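Clernance workshop gets its robot bench running in simulation

Kastdale, Mon 15 February

Members of the Clernance shared workshop have finished the simulated version of their robot sorting bench, and the first real parts go down on the bench next week!

The project began in October, when Huiling Shen and Deividas Sakalauskas wanted a small arm that could load a test machine and sort the finished pieces into bins (a job that eats up most of a Saturday when done by hand). The group has grown to 20 members since then, and they have built the whole layout on screen before drilling a single hole.

"I've moved that signal tower more times than I can remember, and it cost us nothing but an evening," said Heather Imrie, who drew up the layout. "Now I can't wait to bolt the real one down."

Tõnu Venckus is writing the arm's movements, and says the tight reach behind the machine has been the best puzzle of the lot. The model files and parts list will be free for anyone to copy.
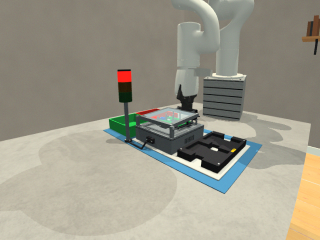 The simulated bench, with the arm reaching down behind the machine and the red lamp lit on the signal tower.

Clernance has shared its tools with local makers since 1975. Build nights run from 7 pm on Thursdays at 37 Orakzai Lane, and newcomers are very welcome, with or without any robot experience.

Contact: Siiri Grīnberga, Clernance workshop desk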